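Moths off the harbour wall

April 2021

I said in the last post that I would write up the crab larvae, and I will, but the plate counts aren't finished and I would sooner wait than guess. So this one is about the other thing I have been doing, which is listening to seagrass.

The bed at Dretcombe is small. At a low spring tide you can walk along the landward edge in wellies and see most of it laid flat on the mud. It has been mapped twice that I know of, and both times by people walking round it with a handheld GPS, so what we know is where it stops and not much about what lives in it. Hilkka Heinonen, who supervised me years ago and still answers emails, suggested putting a hydrophone in. Healthy beds are noisy. Shrimps click, fish grunt, and on a sunny day the plants themselves give off small bubbles which make a sort of fizz when they come away from the leaf.

I had never done any underwater recording. Most of my work has been with nets and sieves. I borrowed a recorder from Bistbridge, where they use them for harbour porpoises, and Karim Jaber spent an afternoon on the phone with me going through the settings. He was patient about it. The main thing he told me was to record less than I wanted to. If you leave the thing running all the time you fill the card, run down the battery and end up with more sound than you can listen to. We settled on 4 minutes in every hour.

Mooring

I made the mooring out of a paving slab, an eye bolt and a short length of rope with a float on it. The hydrophone sits half a metre off the bottom, which keeps it clear of the sediment but still among the leaves when the tide is in. I wrapped the shackle in old bicycle inner tube to stop it knocking. I did not wrap the second shackle, the one at the float end, and the first recordings are mostly of that. It makes a flat tapping noise that gets faster with the wind. I have kept one of these files in case anybody wants to hear what a badly made mooring sounds like for four minutes.

The second attempt was better. I went out with Prapai Phetsri in her kayak, because by then the tides were wrong for walking, and we swapped the rope and taped everything that could move. It stayed down for 17 days.

What is on it

Before I put it down I thought I would get shrimps and very little else. There are shrimps. They are louder at dusk and again before dawn, and in the middle of the day you hardly hear them. I expected that from reading other people's papers, although most of those are from warmer water than ours.

The fizz is there too, which pleased me more than it should have. It starts mid-morning on bright days and tails off in the afternoon, and on dull days I can't find it at all. I have not tried to measure it yet. Hilkka thinks it may be possible to get a rough idea of how hard the bed is photosynthesising from it, but she also says that several people have tried and it is easy to fool yourself, as bubbles come out of mud as well.

Then there are boats. The harbour at Dretcombe is not a busy one and in the winter it is nearly empty, but when a boat does come past it covers everything. A small outboard at slow speed takes out the whole band from 100 hertz up to well over 1,000, and you can hear it coming for a long time before it would be visible from the wall. I went through the files and marked each one that had an engine in it. In the daytime they are common enough that if I throw away every affected recording I lose most of the mornings.

There is also a sound I can't name. It is a low double thump, always two, with a gap between them, and it only happens at night on a rising tide. My first idea was that it was the mooring again. I played it to Karim, who said fish, and then to Thongchai Srisuk, who has dived on that stretch for longer than I have lived here, and he said it was the slipway gate. I went down after dark to check the gate and it was chained open. I am leaving it as unknown for the moment. If you work on gobies or blennies and would be willing to listen to a short clip, please email me.

Going through the files

This is the slow part. I listen with headphones and look at the spectrogram at the same time, and I type a line of notes for each file. I tried one of the automatic detectors that Bistbridge uses and it was no good for this, as it was made to find porpoise clicks and kept finding shrimps. Daranee Thammasiri has offered to train something on my notes once there are enough of them. I said yes, but I want to finish the first set by ear. When I did plankton samples I always got more from the ones I had sorted myself, even when somebody quicker was available.

My hearing is not what it was at the top end. I had it tested last August and the audiologist showed me the graph. For the boats and the thumps it makes no difference. For the shrimps I trust the screen more than my ears, and I have put that in the notes so that whoever uses them knows.

What next

I want a second recorder on bare mud, at the same depth but well away from the grass. Without that I can't say that anything I have heard belongs to the bed. Brondon Sands would be the obvious place. It has no seagrass, it is on the same side of the estuary, and you can get to it on foot. The trouble is bait diggers, who are entitled to be there and who will certainly find a paving slab with a float on it. I may leave off the float and use a line to the old post instead.

I also need a better recorder than the borrowed one, which has to go back. There is a make called Bassi that Karim speaks well of, and they come up second-hand now and then. If I can get hold of one I will put it in the grass and use whatever I can scrape together for the mud. The two would need to be checked against each other first, side by side in the same spot for a few days, otherwise I would only be comparing hydrophones.

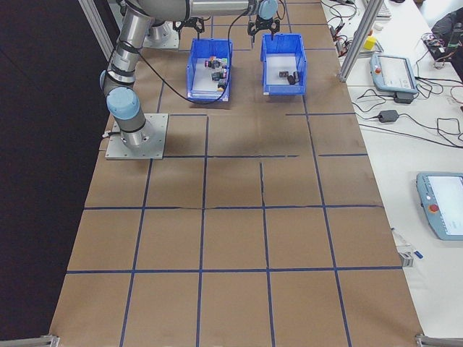

I haven't decided whether to do that check in the harbour or in a tank. A tank is easier, but the walls bounce everything back and the pumps hum, so it will probably be the harbour. It will have to be done on neap tides in any case, when the current is slack enough that the rope doesn't strum. I will post the dates when I have them, in case anyone local wants to come and help carry the slab.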